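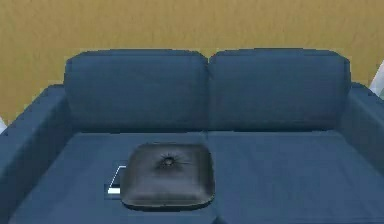 Looking after a robot vacuum in a small living room

These notes cover one machine, a Wetach robot vacuum with a round body, one side brush and a charging dock. It runs in a living room with a two-seat sofa, a low rug and a wood floor. Most of it applies to other makes, but check the part names in your own booklet.

Where to put the dock

Set the dock against a flat stretch of wall with the cord running straight to the outlet and taped down along the baseboard. The booklet asks for a clear strip in front, and it needs all of it. Ours stood beside the sofa at first, and the machine kept coming in at an angle and missing the contacts. Moving it 11 inches farther from the armrest fixed that.

Do not put the dock on the rug. It slides back a little each time the machine pushes onto it, and after a week it sits crooked.

Keep the dock out of direct sun. The homing signal is infrared and a bright window can wash it out in the late afternoon. If your machine finds its dock in the morning but not later in the day, draw the shade and try again before you call anyone.

Before a run

Pick up cords first. Phone chargers are the worst, as they are thin enough to wind around the brush and strong enough to stall it. If you sit on the sofa with a phone plugged in, unplug the charger when you get up and put the cord away.

Then look at what is on the sofa. Things left on a seat tend to end up on the floor, and a phone pushed half under a throw pillow is easy to forget until the pillow is moved. Put phones and remotes on a table. Pillows can stay on the seat if they are well back from the front edge. A leather pillow slides more than a cloth one.

Check under the sofa too. Measure the gap between the floor and the bottom rail at both front corners and again at the middle, where the frame can sag. The machine needs a bit more than its own height. If the gap is close to the height of the machine, it will wedge itself in and run the battery down. You can raise the sofa on leg risers or close the gap with a strip of wood cut to length. We used the wood. A blocking line on the app map also works, but the line goes missing if the map has to be redrawn.

Weekly cleaning

Switch the machine off at the side switch, not from the app. Turn it over on a folded towel so the bumper and top sensor don't take the weight.

Empty the bin and tap the filter against the inside of the trash can. The Wetach filter is paper, so do not wash it. Some Llanos filters are foam and can be rinsed, but they have to dry for a full day before they go back in.

Lift out the main brush and cut the hair off with small scissors, working along the groove. Pull the end caps and look at the bearings. Hair packs in behind the caps where it can't be seen, and a brush that squeaks nearly always has some there.

Wipe the drop sensors along the underside edge with a dry cotton cloth. Dust on these makes the machine back away from a perfectly good floor. Wipe the charging contacts on the machine and on the dock at the same time. If they look dull, a pencil eraser will bring them back. Unplug the dock before you do this.

Every few months

Pull the front caster wheel straight out. It is a push fit and comes with a firm tug — a flat screwdriver wrapped in tape helps if it won't move. Clean the axle and put it back dry. Oil only collects more dust.

Replace the side brush when the bristles stay bent. Until then you can straighten them by holding them in hot tap water for a minute or so and pulling them flat with your fingers. Let the brush dry before you screw it back on.

The battery in ours was changed after roughly 400 runs, when it could no longer finish the room on one charge. Four screws hold the cover. Buy the pack listed for your model number and check the plug before you throw out the old one. We ordered a Nurnen pack the first time, and the plug was keyed the other way. Take the old pack to a battery drop-off.

When it stops in the middle of the floor

Stopped and beeping, wheels off the floor: it has climbed something, often a rug edge or the foot of a lamp. Lift it down and restart.

Stopped with the brush light on: clear the brush. If the brush turns freely by hand and the light comes back, look at the square drive end. The corners round off with wear, and a new brush is the cure.

Circling to one side: spin both drive wheels by hand. The stiff one has thread or hair around the hub. If neither is stiff, tap the bumper all the way around. A stuck bumper feels dead on one side, and there is usually a crumb behind it.

Error 31 on our model means the fan is blocked. Take out the bin and filter and look up the air channel with a flashlight.

Storing it

If the house will be empty for a while, charge the machine fully, switch it off at the side and leave it off the dock. Ours was put away in November and started without trouble when it came out again.

Last updated 22 May 2020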